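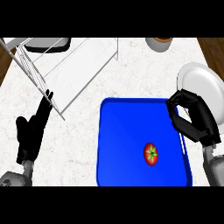

Blues are printing purple on our Lalance, and they have been since the update went in. It isn't every color. A red like the tomato's comes out close enough that I wouldn't argue over it, and the green of the little star on top is fine too, maybe a touch dull. But a strong royal blue like that tray turns into something I would call grape. Before the update the same kind of blue printed as blue. I have read the help page that says screens are brighter than paper and I should adjust my expectations. My expectations were being met until the update, so please don't send me that link again.

Ticket opened by: Maj-Britt Hellström
Opened: 22 February 2019
Product: Lalance photo printer, Grisudum ink set
Software: Vaver, current version
Category: Print quality
Status: Closed by customer (see last entry)

What I had already tried before opening the ticket:
Nozzle check. No gaps in any row.
Head cleaning, once. I'm not doing it again, it drinks ink.
Turned the printer off at the wall overnight.
Different USB cable. I didn't believe in this one but the forum did.
Removed and reinstalled the driver. The installer said it was successful. The purple was unaffected.

Support, first reply
Thank you for contacting us about your Lalance printer. Color differences between screen and print are normal. Please run a nozzle check followed by a head cleaning. If the issue persists, repeat the cleaning up to six times. Please also confirm you are using genuine Grisudum ink.

Hellström
See the list in the ticket. The nozzle check was clean. I would like someone to explain why a clean nozzle check is a reason to clean the nozzles. The ink is genuine, bought from the same shop as always, and half of it was used up printing correct blues before the update.

I'm also going to say now that I don't accept "normal" as an answer when I have two prints of the same file on the desk, one from before and one from after, same paper, same box of paper in fact, and anyone walking past can tell which is which.

Support, second reply
Thank you for the additional information. Could you tell us which paper type is selected in the driver, and whether color is being managed by the printer or by the application? In Vaver this is under Print, then Color, then Handling.

Hellström
Better question. Paper type in the driver is set to semi-gloss, and the paper in the tray is semi-gloss. Handling in Vaver says "Application." I didn't choose that, or if I did it was so long ago that I have forgotten. The box next to it, for the profile, says Nygård Matte.

I don't own any Nygård Matte. I used their sample pack once, in May, for some cards. So either the update picked the first thing it could find or something got reset and it fell back on the last profile I installed myself. The update notes say "improved profile selection." I would like to know what it was improved from.

Changed the profile to the Lalance semi-gloss one and printed again. The result is less purple. I want to be careful here, because I can feel the ticket about to be marked as solved. Less purple is still purple. If the first print was grape then this one is a blueberry stain. Skies in ordinary landscape pictures are now acceptable, and the strong blues are still wrong.

Support, third reply
We are glad to hear that the issue has been resolved. We will now close this ticket.

Hellström
Reopened. Please read the last two sentences of my message.

Support, fourth reply (different name at the bottom, and a better writer)
Sorry about that. Reading back through it all, I think you may have two separate things going on. The wrong profile was one. What's left sounds like color being handled twice, once by Vaver and once by the driver. It tends to push strong blues toward purple and leave reds looking almost right, so people take a while to suspect it. Can you open the driver's own window (Properties, from inside the Vaver print window, not from the system settings) and tell me what it says under Color Mode?

Hellström
It says Vivid.

I went in by the system settings as well, to compare, and there it says Off. I set it to Off myself when the printer was new and had no reason to look again. So the driver keeps one setting for the computer in general and another for Vaver, and neither mentions the other. I'm not fully convinced by the theory yet. If doubling up pushes blue toward purple, I would expect skin to go strange too, and skin has been fine, a bit warm at the worst.

Support, fifth reply
Fair point. Vivid on this model mostly boosts color that is already strong, so skin is left more or less alone. I'd still like you to test it. Set Color Mode to Off in the window you reach from Vaver, leave Handling on Application, keep the semi-gloss profile, and print the same file. Let it dry for a while before you compare.

Hellström
Done. I printed it twice, in case the first one was luck, and then a third time with Vivid switched back on to see whether the purple returned. It did. Switched off again, and it was gone again. I will accept that as proof, which I didn't expect to be writing.

The blue is blue. Held next to the print from before the update it is very slightly darker, and I can only see it by the window. I'm prepared to blame the paper, or the weather, or my eyes.

I have a remaining complaint. After closing Vaver and opening it again, Color Mode was back on Vivid. I set it to Off, closed, opened, and Vivid again. So as things stand the fix lasts until I quit the program.

Support, sixth reply
That is a known problem with the update. You can get around it by saving the settings as a preset. In the Vaver print window, set everything as you want it, choose Save Preset, give it a name, and then pick it from the list each time you print. Presets seem to hold even when the last-used settings don't.

Hellström
"Known problem" would have been a useful phrase in the first reply, instead of six head cleanings.

Saved the preset. Named it BLUE. Closed Vaver, opened it, picked BLUE, and Color Mode was Off. Restarted the computer and checked again. Still Off. Presets do hold, at least for now. I have also written the settings on a card and taped it inside the cabinet door, for when they stop holding.

For anyone who finds this ticket in a search, the working settings are:
Vaver, Print, Color, Handling: Application
Profile: the Lalance one for your paper, not whatever is showing
Driver Properties opened from inside Vaver, Color Mode: Off
Paper type in the driver: the same as the paper in the printer
Save as preset and choose the preset every time

I can't say whether this helps if your greens are off or if you get stripes. Somebody on the forum says the same update caused both. Somebody else there says it is cured by moving the printer away from the router, and I would want to see that done before I moved any furniture.

Ink used on test prints, going by the level display: the blue cartridge went from 59 percent to a good deal lower, and the display isn't something I trust to the last drop. I asked whether this could be credited.

Support, seventh reply
We are not able to credit ink used during troubleshooting. We have added your report to the case for the development team, and a correction is planned for a future update. Is there anything else we can help with?

Hellström
No. I have turned automatic updates off, and I'll read what other people say about the correction before I let it in. Closing this myself. Thanks to whoever wrote the fourth reply.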